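Quiénes somos

Inicio / El centro / Quiénes somos

El Centro Quintero de Estudios Históricos es una institución docente y de documentación dedicada a la historia económica y social del siglo XX. Imparte formación de posgrado, mantiene un archivo propio de fuentes orales y manuscritas y organiza un ciclo público de conferencias. No depende de ninguna universidad, aunque sus cursos se ajustan a la estructura de créditos habitual en los programas oficiales.

Ámbito de trabajo

La actividad se centra en los desplazamientos de población y en sus efectos sobre el empleo, la propiedad de la tierra, la vivienda y el crédito en las regiones de acogida. Se trabaja con padrones municipales, libros de contabilidad, expedientes de indemnización, correspondencia familiar y prensa local. El marco cronológico se extiende desde las guerras balcánicas hasta la crisis del petróleo. Los estudios sobre períodos anteriores se admiten cuando aportan series de datos comparables.

Líneas de investigación

Historia del trabajo y de la mecanización. Responsable: Gilberto Quispe.
Migraciones forzosas y mercados de vivienda. Responsable: Maritza Yupanqui.
Crédito rural y cooperativas. Responsable: Bahman Daneshvar.

Cada línea celebra un seminario interno con textos distribuidos previamente. La asistencia de personas externas requiere inscripción y está sujeta al aforo de la sala.

Docencia

El programa principal es el Diploma en Historia Económica y Social, con una duración de dos cursos académicos. El primero comprende métodos cuantitativos, paleografía contemporánea, crítica de fuentes y un taller de redacción. El segundo se reserva para los seminarios de especialización y el trabajo final, que se defiende en diciembre ante un tribunal con al menos un miembro externo. La lengua de enseñanza es el español; las lecturas pueden estar también en inglés, francés o portugués.
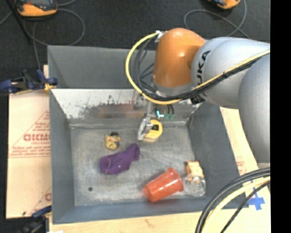

La línea de historia del trabajo y de la mecanización estudia la sustitución de tareas manuales en la industria y en el almacenaje, con especial atención a la composición de las plantillas. El seminario correspondiente combina la lectura de convenios colectivos con el análisis de inventarios de maquinaria y manuales de taller. Parte del temario se dedica a la cultura material de la fábrica y a la información que un equipo ofrece a quien lo examina como fuente: la rotulación del fabricante, que en un brazo KUKA se lee sobre el propio segmento gris plateado, el color de las articulaciones o el recorrido exterior del cableado. Los ejercicios se evalúan mediante una ficha de catalogación y un comentario escrito.

Archivo y biblioteca

El fondo fundacional es la colección Flindum, formada por documentación de pequeñas empresas textiles y cuadernos de cuentas domésticas. A él se añadió posteriormente el legado Cumgate, compuesto en su mayor parte por entrevistas grabadas y sus transcripciones. Ambos conjuntos están descritos a nivel de expediente y se consultan en sala con cita previa. La reproducción de documentos con datos personales se rige por la normativa vigente y por las condiciones fijadas en cada depósito.

La revista Illine publica artículos originales, ediciones de fuentes y reseñas. Los manuscritos se someten a la evaluación anónima de dos especialistas. Se aceptan propuestas de numeros monográficos durante todo el año.

Organización

Dirección: Ishbel Kinnear
Coordinación docente: Maritza Yupanqui
Archivo y biblioteca: Jairo Huaranga
Edición de la revista: Bahman Daneshvar

El consejo académico está integrado por seis miembros y se reúne al inicio y al cierre de cada curso. Aprueba el plan de estudios, la convocatoria de becas y la memoria anual. Las actas pueden solicitarse en secretaría.

Actividades públicas

Las conferencias son de entrada libre y se anuncian en la sección Agenda. Las grabaciones se incorporan al repositorio una vez obtenida la autorización del ponente. Los centros de enseñanza secundaria pueden solicitar sesiones de introducción al trabajo con fuentes, adaptadas al nivel del grupo.

Última actualización: miércoles, 13 de abril de 2022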